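List archive
Previous | Next | Thread | Index | Reply

Last updated: January

Re: Lotura fourth-quarter numbers, anyone adding?

Sihan Xia wrote:

> I went through the Lotura release last night and I think the market has
> this one wrong. Revenue up, order book at a record 2920 units, and the
> shares are still down on where they were before the rights issue. The
> CEO says the Trikuvero plant will be at full output by summer and that
> margins could improve by up to 3 points once it is. At this price you
> are getting the plant for nothing. I added to my position this morning
> and would add again on any dip. Am I missing something?

Maybe not, but I'd want to see a few things before I put more money in, and none of them are in the release.

Start with the order book. A record 2920 units sounds great until you look for the word "firm," and I couldn't find it. Last year's report split orders into firm and framework. This year there is one number. A framework order is a customer saying they might buy something if they feel like it. If the split had moved the right way I think we would have been shown it, probably in a chart, probably on page one.

I also went looking for the customer names. Lacson gets two mentions, both warm. If you go back to the interim report, Lacson was already the biggest buyer, and the payment terms had been stretched. Receivables have grown faster than sales for the second half in a row. I'm not saying there is anything wrong with that. Plenty of decent companies give a big customer extra time. But it means some of the growth you're pleased about hasn't been paid for yet, and cash from operations was flat.
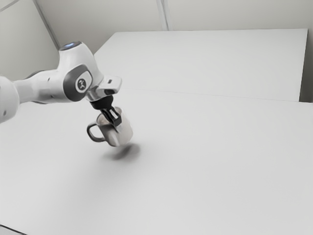

Then there is the plant. "Full output by summer" is what they said about it a year ago, only it was a different summer. The depreciation hasn't properly started either, so the margin you see now has the new sales in it and hardly any of the new cost. The 3 points is management's number, with "could" in front of it, and it's a ceiling. If I model it at 1 point and put the depreciation through, earnings go nowhere for a year. You can argue with my 1 point. I'd just like somebody to argue with theirs as well.

As for getting the plant for nothing, that depends on what you think the rest is worth. You seem to be using the same multiple people pay for Flekura. Flekura has net cash and pays a dividend. Lotura has a loan that comes up for renewal next year and has just asked its shareholders for money. I don't see why they should trade alike, and for most of the time I've followed the two of them they haven't.

For the record, I own 300 shares, bought before the rights issue, and I didn't take up my rights. So I have a small reason to want you to be right and a larger one to feel sore, and you should read the above with that in mind.

What would change my mind: the firm/framework split in the full annual report, a receivables number that stops climbing, and the terms on the new loan. The first 2 should be out with the full accounts. If they look clean I'll say so on the list and probably buy some, most likely at a higher price than you paid – I can live with that.

One question back to you. Did you listen to the call, or only read the release? I had to drop off before the Q&A and the replay link is asking me for a password. If anyone asked about Lacson I'd like to know what the answer was, word for word if you have it.

Previous | Next | Thread | Index | Reply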